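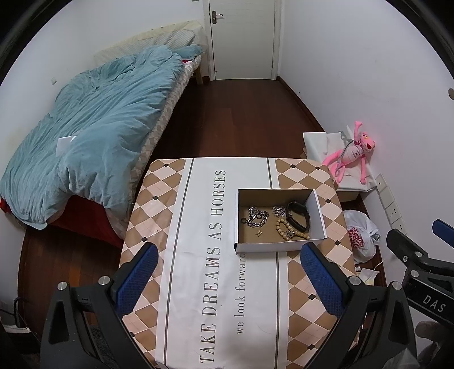
Hello! I'm Consuelo Restrepo and I'm looking for 6 people to come and learn family letter-reading with me in Nulham this October. If you've got a bundle of old letters in a drawer and you've never got past the first page because the handwriting is so awful, please keep reading.

I started doing this when my aunt left me 80 letters in three languages, two of which I could barely manage. Eugénie Joly helped me with the French ones and we got so carried away that we've been at it ever since (my dining chairs have suffered). Now we'd like company, and a few fresh pairs of eyes.

We'll meet for 3 mornings at the Moulin, in the upstairs room, from ten until lunch. Bring one or two letters, or clear copies if you'd sooner leave the real ones at home. Eugénie will show you how to work out tricky letter shapes, and I'll do the bit on dates, nicknames and who on earth "poor Albert" was. Then we swap and help each other, usually with a lot of guessing out loud!

You don't need any training and you don't need to be any good at history. You do need to be able to make all the mornings, and to be happy with other people reading what you bring - so perhaps leave the scandalous ones behind. Letters in English, French or Spanish only, I'm afraid.

It's free, tea included. There are stairs and no lift, sorry. If that rules you out, tell me anyway and I'll try for a ground-floor group next time.

To put your name down, drop a note to me at the Moulin front desk with a line or two about your letters: who wrote them, when (a wild guess is fine) and what language. Suleiman Bassey at the desk has spare forms if you'd like one, but a scrap of paper does just as well.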